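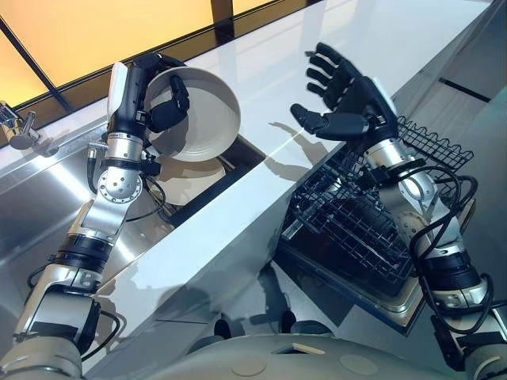 Figure 6.1 Beige ceramic bowl above a stainless steel sink.

Chapter 6
Glazed Ware in Daily Use

6.1 Scope of the chapter

Chapter 5 dealt with the clay body: its raw materials, its shaping, and the changes that take place in the kiln. The present chapter deals with the glaze and with the fit between glaze and body. Most complaints about tableware begin at that boundary. A bowl may be sound when it leaves the kiln and still fail in the kitchen months later through crazing, chipping, metal marking, or slow loss of gloss.

Three terms are used throughout. The body is the fired clay. The glaze is the glassy layer bonded to it. The interface is the thin zone in which the two have partly dissolved into each other during firing. In low-fired earthenware the interface is narrow and the glaze can be thought of as a separate coat. In stoneware and porcelain it is wider, and the change from glass to body is gradual.

6.2 Thermal expansion and fit

Both body and glaze shrink as they cool. While the glaze is still soft it follows the body without strain. Below its setting point it can no longer flow, and any difference in shrinkage from there to room temperature is stored as stress.

If the glaze shrinks more than the body, it is left in tension. Glass is weak in tension, and the usual result is crazing, a network of fine cracks. If the glaze shrinks less than the body, it is left in compression. A moderate amount of compression is wanted, as it closes small surface flaws and raises the strength of the piece. Too much causes shivering, in which slivers of glaze break away at rims and handle edges.

Fit is adjusted on either side. Adding silica to a glaze generally lowers its expansion; replacing part of the silica with soda or potash raises it. Changes to the body are slower to make and affect drying, shaping, and firing as well, so most potteries correct the glaze first.

6.3 Delayed crazing

A porous body takes up moisture from the air and from washing water. As it does so it swells by a very small amount. The glaze does not swell with it, and compression built in at the kiln is gradually used up. Once the glaze passes into tension, cracks may appear – sometimes long after purchase.

The Hullida pottery kept records on 281 soup bowls from a single production run. All were free of cracks at final inspection. The bowls were stored in an unheated shed and checked every March. Crazing appeared first in pieces with thin glaze on the foot ring, where bare clay was open to the air. Pieces from the same run with a fully glazed foot, set on pins in the kiln, held out longer.
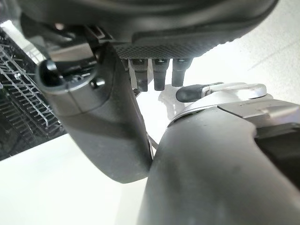
A reader of the previous edition objected that the Hullida records prove less than we claimed, as the shed was damp and few households keep their bowls in one. The objection is fair. Storage conditions were harsher than normal, and the order in which pieces failed is of more use than the time they took. The same reader asked why the glaze was not simply made thicker. A thicker layer of a poorly fitting glaze stores more strain energy and will often craze sooner.

6.4 Surface wear

Gloss depends on a smooth surface. Alkaline detergents attack the silica network of the glaze, and the attack is faster in hot water. Okthorpe, a maker of hotel ware, specifies 2,000 wash cycles for its white glaze with no change visible at arm's length. Its colored glazes are rated lower. Bright on-glaze decoration is the least durable of all and should be kept away from strong detergents.

Metal marking is a different fault. The gray lines left by knives are deposits of metal on a rough surface, and a mild acid cleaner will remove many of them. If the lines return quickly, the glaze itself has become rough.

6.5 Firing and the finished surface

The Skovovar stoneware used in the worked problems is fired to 1,288 °C and held there for 90 minutes. The hold allows gas bubbles to rise and the pits they leave to heal over. A shorter hold saves fuel but leaves pinholes – mostly on the inside of deep shapes, where the glaze tends to pool.

Virk, an earthenware fired well below this range, is used for comparison. Its body remains porous, and all calculations for it must include moisture expansion. Values for both wares are listed in the tables at the end of the chapter. Section 6.6 begins with the measurement of expansion on a cut bar.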